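Banent Home Forum > Timber and Finishes > Benchtops

Gloss polyurethane gone cloudy on a timber benchtop, recoat or strip?

Posted by Ott Uibo

I have a laundry and workroom bench made from solid glued strips, 1000 mm deep and 49 mm thick. It was finished by the previous owner with what I believe is a solvent-based gloss polyurethane. I have no tin and no record of the product. The bench is sound, there is no movement at the joints, and the underside appears to have been sealed with the same finish.

The top has developed a dull patch near the sink end. It is not white like a heat ring. It is a grey haze that is visible at a low angle and disappears when I wipe the surface with mineral turps, then comes back once the turps has evaporated. A fingernail does not catch on anything. The rest of the surface still has its full gloss. 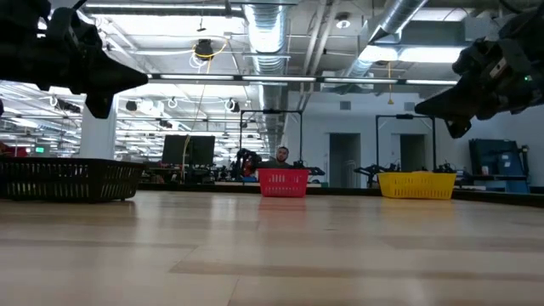

I have tried a mild detergent wash and a rinse with clean water, twice, and left it overnight each time. No change. I have not used any silicone polish, but I can't speak for the previous owner.

What I would like to know is whether I can abrade the whole top and put one or two coats over it, or whether I need to go back to bare wood. I would also like to change from gloss to satin while I am at it. I have a random orbital sander and a tin of Sirnari water-based satin, unopened, bought in January. Will that go over an old solvent-based coat? The label says only "previously coated surfaces in good condition".

Yufang Xie

The turps result tells you most of it. If the haze vanishes when wet and returns when dry, the damage is fine scratching at the surface of the film. The liquid fills the scratches and the light stops scattering. Moisture trapped under the film would still look cloudy with turps on top. Scouring pads beside a sink will do this in a year or two.

You don't need to strip. Recoat as follows.

Wash with sugar soap, rinse, dry. Wipe down with turps on a clean white rag, turning the rag often. Let it flash off completely.

Sand the whole top by hand or with the orbital on low speed, 240 grit. You want an even matt surface with no shiny spots left. Stop there. If you see bare timber you have gone through the film, and that spot will take the new coat differently.

Vacuum, then wipe with a barely damp microfibre cloth. Don't use a tack rag under water-based products, as some of them leave a residue that causes fisheyes.

Water-based over old solvent-based is fine if the old coat is fully cured and properly keyed. Yours is years old, so cure is not a concern. Do a test area at the back first, 106 mm square or whatever your sanding block covers, two coats, leave it a week and then try the tape test. Score a small grid with a sharp blade, press tape over it and pull. If the squares stay put, go ahead.

Stir the satin, don't shake it. The matting agent settles to the bottom, and if you coat from the top of an unstirred tin you will get gloss first and something close to flat by the end.
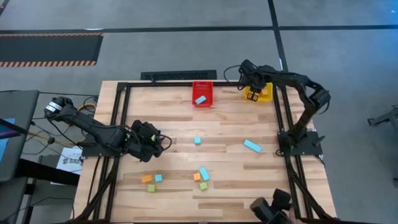 On colour, be aware that the two types of finish age differently. Solvent-based poly ambers over time and water-based stays close to clear, so a recoat won't take the existing warmth out of the timber. It also won't even up the strips. In butcher block like the top in the photo, the darker brown pieces scattered among the pale ones are in the wood itself, and a clear satin coat will leave that contrast more or less where it is. If you want it more uniform you are into stripping and staining, and even then mixed strips rarely take stain evenly.

Munther Tarawneh

Just strip it. I did mine with a belt sander and 80 grit in an afternoon and used Posano oil. Looks great.

Yufang Xie

An oiled surface next to a sink needs re-oiling several times a year, and a belt sander across glued strips will leave gouges unless you are well practised with one. It is a valid option, but it is a much bigger job than the original poster needs.

Ibsa Lemma

Agree with the recoat. Two additions.

Contamination is the main risk with an unknown history. After the turps wipe, flick a few drops of clean water on the sanded surface. If they bead up tightly or crawl away from certain spots, there is silicone or wax still present. Clean again with fresh rags before coating, and do a test patch on the worst spot instead of at the back.

Watch the temperature. Most water-based floor and bench finishes want 10 to 30 degrees and moderate humidity. In a laundry, keep the dryer off until the last coat is touch dry. I allow two hours between coats and a light pass with 320 before the final one. Keep wet items and rubber mats off it for at least a week.

Thread 3494 in this section has a longer discussion of satin over gloss, including applicator pads versus rollers.

Ott Uibo

Thank you. Water drops spread evenly everywhere except one strip near the tap, which beaded. I have cleaned that again and it now wets out. Test patch is on the bad strip, first coat at 9 am and second just after 11. I'll do the tape test next week.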